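Home | Contents | Previous Chapter | Next Chapter | Glossary | Index
Print this page | E-mail this page

Chapter 3
Where the Work Gets Done: Memory and Storage

Most of us meet a computer from the outside. We know the screen and the keys, and we know the little wait before a file opens, and we get along perfectly well for years without giving much thought to the parts behind the metal. In this chapter we'll go inside and stay there for a good while.
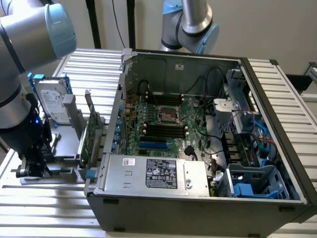
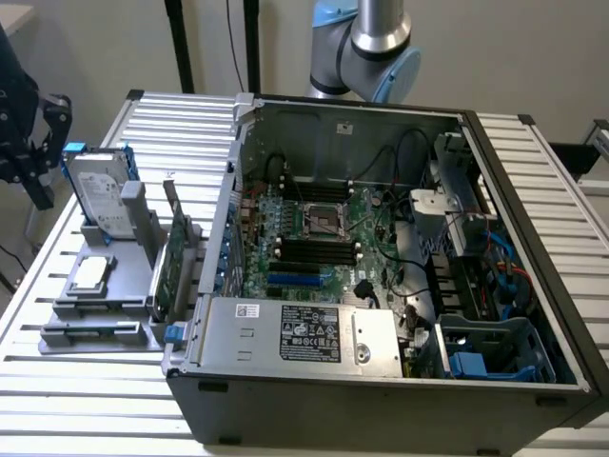 Desktop towers lying open on their sides, in the two views before this line and the one after it.

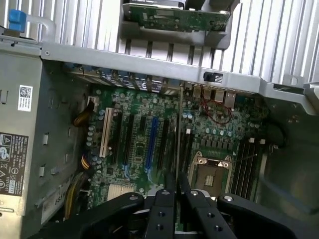
Why does a computer need both memory and storage?
Memory is quick but forgets everything when the power goes off, and storage is slower but keeps what you give it. A computer needs a fast place to work and a safe place to put things away.

If that answer feels a bit thin, don't worry -- we have the whole chapter to fatten it up. Think for a moment about a kitchen counter and a pantry. You can only roll out dough on the counter, and the counter is never as big as you'd like (mine certainly isn't!). The pantry holds far more, but you have to walk over to it, open the door and hunt for the flour. A good cook brings out what the recipe calls for and puts the rest back, and a computer does very much the same thing all day long.

We'll keep coming back to one small business as we go. Hurkemora is a seed company that mails a catalog every June, and it keeps its orders in a program called Prumix. The catalog runs to 174 pages. Over the spring the company takes in 3,000 orders, and 2,000 of those come from people who have bought before, so their addresses are already on file. When a clerk opens one of those old orders, where does it come from? Where does it sit while she changes the number of bean packets? And what becomes of her change if the lights go out before she saves it?

You may want to jot down your own guesses before reading on. Don't fuss over the right terms yet. Plain words like "shelf" and "desk" will do nicely, and it's rather fun to look back at them later and see how close you came.

Section 3.1 begins with memory, and with what it means for a program to be "running." Section 3.2 turns to storage, old kinds and new. In Section 3.3 we follow a single Hurkemora order from the pantry to the counter and back again -- slowly, with plenty of stops along the way. The exercises at the end use a calculator here and there, but nothing fancier than that.

3.1 What Memory Holds

Let's start with the clerk, who has just sat down and turned on her machine.

Previous Chapter | Top of Page | Next Chapter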